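The Clundberg Open Day, or How I Learned About Flour

The old mill at Clundberg opens to the public twice a year, once in January, when it is too cold to stand still, and once in summer, when it is too hot to stand anywhere. I went in January. The bus drops you on the wrong side of the river, and the walk to the bridge takes 20 minutes if you don't stop to read the signs apologizing for the bridge.

Our guide was Radwa Ramadan, who has been milling there for nine years and has the forearms to prove it. She started us at the top, by the grain bins, on the theory that people are more willing to climb stairs before they've been talked at. There are a lot of stairs. The last flight is a ladder with ambitions.

The stones are French and weigh more than my car. When they are running you feel it in your teeth – a low grumble that made the toddler in our group laugh and then, after some thought, scream. Radwa waited for him to finish and went on explaining how the grooves get recut by hand. A man in a very clean jacket asked if a computer could do it. She said he was welcome to bring one up the ladder.
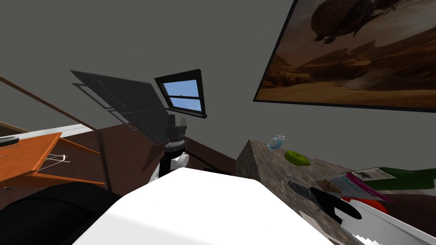 Lunch was soup and the mill's own bread, served in the former stable. The rye was excellent. The spelt loaf was the kind of thing you admire for its principles. I shared a bench with Zhiqiang Zheng, a retired baker who had driven roughly 200 miles to buy two sacks of coarse wheat and didn't intend to take the tour at all. He had taken it once, he said, and the stairs hadn't improved.

The afternoon talk covered water rights, a subject on which feelings in Clundberg still run high. Apparently the family upstream at Flandent closed a sluice in somebody's grandfather's time, and two of the people in the audience had inherited opposite sides of the argument. It was the liveliest part of the day.

The shop takes cash only and shuts at four, or when the flour runs out. I got the last bag of rye and missed the bus.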